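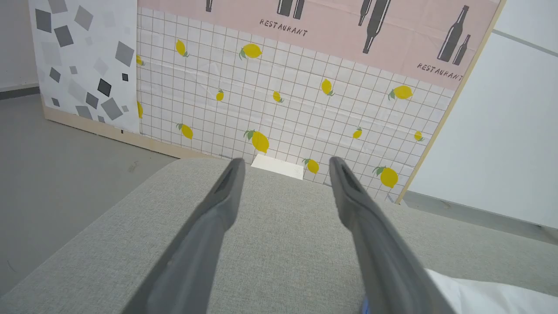 Which Robot Hand Is Best?

Hold up one hand and pinch your thumb and first finger together. Now use them to pick up a sock, then a coin, then a playing card lying flat on a table. The sock is easy, the coin is a bit fiddly, and the card is a proper nuisance, isn't it? Robots have exactly the same trouble, and finding out which hand copes best is one of the most brilliant jobs in robotics!

A robot's hand is called a gripper. Lots of grippers have just two fingers and no thumb at all. They open wide, move down over an object and close again. That sounds too simple to be much use, but two fingers can pick up a surprising number of things if they have the right shape.

At the Heywood workshop, testers have been comparing two grippers. One is called the Gorevo and the other is the Inutis. The Gorevo has stiff fingers that stay the same shape however hard they squeeze. The Inutis has bendy ones that curl a little around whatever they touch, rather like yours do when you hold an apple.

How do you make it fair?

You have probably done a fair test at school. You change one thing and keep everything else the same. Here the thing that changes is the gripper. The robot arm stays the same, and so do the objects, the lights and the starting place. Each gripper gets 200 tries. If the testers gave one of them only easy objects, the scores wouldn't tell them anything.

Some tries use hard things like blocks. A block keeps its shape, so the robot can plan where each finger should go. Other tries use cloth, and cloth is wonderfully awkward! It flops and folds and slides about, and it never lies the same way twice. Squeeze in the wrong spot and you get a pinch of air.

What the table is made of matters too. On a hard worktop, a stiff finger can bump down with a clonk. On something soft and padded, it can sink in a little, and then it might grab the cover as well as the object. (Try picking a coin up off a cushion and you'll feel the difference.)

How does the robot see?

Many robots have a camera fixed near the wrist. Imagine having an eye just above your palm! Wherever the hand goes, the eye goes too, so the robot gets a close view of its own fingertips and whatever is between them. The tricky part is that the view changes every time the arm moves.

Patterns can be puzzling as well. If there is a picture of some fruit on a wall or a curtain, you know straight away that you can't eat it. A robot has to learn that. It needs lots of practice with busy, colourful backgrounds so that it reaches for real objects and leaves the printed ones alone.

So who won?

With the blocks, the stiff Gorevo was ahead. With cloth, the bendy Inutis did much better. Counting everything together, the Inutis managed 149 good grabs out of its 200 tries, and the Gorevo was close behind. In June both of them will be tested again with a new controller called Cleltix. A controller is the part that tells the arm and fingers when to move and how hard to squeeze.

Try it yourself

You will need two wooden spoons, a rolled-up sock, a rubber and a sheet of paper. Hold one spoon in each hand and use them as your gripper fingers. Have ten goes at lifting each object and write down your score. Then wrap a sponge around the end of each spoon, fix it with an elastic band and have ten more goes. Did the soft fingers beat the hard ones? Which object changed the most?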